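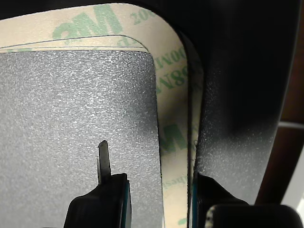

Chapter 6
Peeling and Placing Adhesive-Backed Parts

Objectives

After finishing this chapter, students should be able to:
explain why thin flexible parts are harder to grip than rigid ones;
select a fingertip for separating a part from its liner;
set a force limit for contact with a backed part;
write a trial log that another team can use.

Key terms: release liner, peel angle, kiss cut, compliance, pinch grip, trial log

6.1 The Liner Problem

Most of the parts handled in Chapters 3 through 5 were blocks, pegs and tubes. Each had two opposite faces, and the gripper closed on them. An adhesive-backed panel offers no such faces. It lies flat on a paper liner, and its edge may be thinner than the position error of the arm. A finger that comes in too high slides over the panel. A finger that comes in too low catches the liner and lifts both layers together.

The class project for this unit was first run by Léonie Maillard with her second-year automation students in October, using a two-finger gripper. Teams were given textured gray panels on printed 3M liners and asked to lift a panel from its backing and place it in a marked position. The standard fingertip pads from the Clarnon kit were too thick to enter at the panel edge. Most teams changed to a thin, flat blade tip on one finger and kept the other finger free to hold or steady the liner.

The blade tip has two drawbacks. It bends under side load, which shifts the true contact point away from the position the controller reports. It also marks soft surfaces when the approach angle is steep. Both effects are measured in Lab 6A.

6.2 Corners and Straight Edges

A peel may begin at a corner or along a straight edge. At a corner, the length of the peel front is short and the starting force is low. On a rounded corner the blade must be turned to meet the curve squarely, so the wrist needs a rotation that a straight edge does not require. Teams should teach at least two approach poses and compare them before choosing one.

Before You Begin

Read Section 2.4 on force limits. Record every attempt in the trial log, including attempts stopped by hand. A log of 42 complete entries is required for Lab 6A.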